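Buscamos gente para probar y comparar pinzas de mano (convocatoria de junio)

¡Hola! Soy Osvaldo Barbosa y llevo la parte de manipulación en el laboratorio de Merkport. Estamos comparando dos pinzas de mano, la Fuker y la MacAulay, y necesito manos que no sean las mías, porque después de tantos meses ya las manejo con vicios y mis datos no le sirven a nadie más que a mí.

No hace falta saber nada de robótica. De verdad. Si sabes ordenar un cajón y tienes paciencia para repetir lo mismo unas cuantas veces, ya vas bien.

Qué vas a hacer

Te pones delante de una mesa blanca, coges una pinza con cada mano y mueves cosas de supermercado a recipientes. Las tareas son cortas y las explico yo antes de empezar (con práctica libre, todo el rato que quieras). El recipiente con el que más trabajamos tiene separadores finos y un rebaje curvo por delante, y ahí se ve muy bien quién entra recto con los dedos y quién entra torcido — yo, torcido casi siempre. 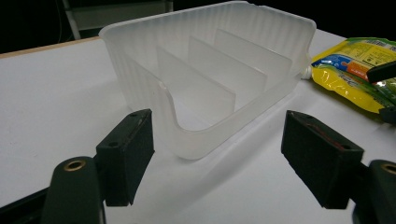
Qué queremos comparar

Sobre todo tres cosas: cuánto cansa la muñeca, cuánto se falla con piezas finas y cuánto se tarda en olvidar que llevas una pinza en la mano. La Fuker cierra con un recorrido largo y muy suave. La MacAulay es más seca, pero perdona más si llegas mal colocado. Yo tengo mi favorita y no la voy a decir hasta que acabemos, que luego me acusan de influir.

Hay también una parte con objetos planos, que es la que más discusiones nos ha traído. Coger una tira estrecha por abajo y mantenerla de pie entre los dedos parece una tontería hasta que la tira se te empieza a girar, y lo que quiero saber es si el problema está en la almohadilla, en el varillaje o en cuánto aprieta cada persona.
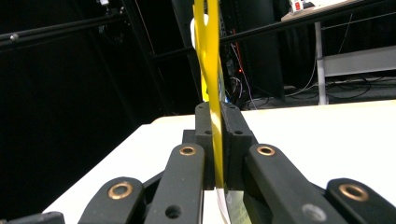 Brustadberg, que hizo las sesiones de prueba, me escribió que lo de las piezas planas le parecía mal planteado: con los dedos tan cuadrados se acaba midiendo la puntería del participante y muy poco la pinza, y pedía una ronda extra con los dedos biselados. Le he hecho caso a medias. La ronda extra existe, va al final y es voluntaria, así que si ese día vienes con ganas, te apuntas, y si no, te vas a casa tan tranquilo.

Condiciones

Cada sesión dura 90 minutos, con descanso en medio (hay café, y bastante decente). Pedimos 5 sesiones por persona, repartidas a lo largo de junio como te venga mejor, por la mañana o a partir de las cuatro de la tarde. Pagamos por sesión terminada y el transporte va aparte. El objetivo es juntar 2,000 agarres válidos entre todos, o sea que si un día te sale fatal no pasa absolutamente nada, los fallos también los apunto y casi siempre me enseñan más.
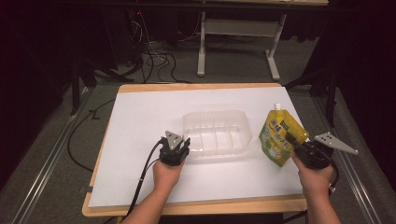 Para el puesto fijo — porque además de participantes busco una persona que se quede con nosotros — el trabajo es otro. Me ayudarías a preparar las tareas, calibrar las cámaras y revisar las grabaciones conmigo. Conviene que te lleves bien con los cables, que en este montaje salen de las dos pinzas y hay que vigilar que no se enganchen al cruzar las manos, y que no te aburra comprobar las placas grises de puntos negros antes de cada ronda. Una placa un poco movida nos puede estropear una tarde entera, y eso ya lo he vivido más veces de las que me gustaría contar. El contrato es a media jornada, con 2 semanas de rodaje a mi lado antes de llevar sesiones por tu cuenta.

Quién puede apuntarse

Mayores de edad, zurdos y diestros (¡zurdos, por favor, que me faltan!), con manos grandes, pequeñas o como sean. Si tienes alguna lesión de muñeca o de hombro dímelo antes y lo hablamos. Para el puesto fijo valoro que hayas montado o reparado cosas, me da igual si fueron bicicletas, impresoras o un brazo robótico.

Cómo escribirme

Manda un correo al laboratorio con el asunto «Pinzas Merkport», dime si vienes como participante o por el puesto, qué mano usas y en qué horas puedes. Contesto yo mismo, normalmente por la noche.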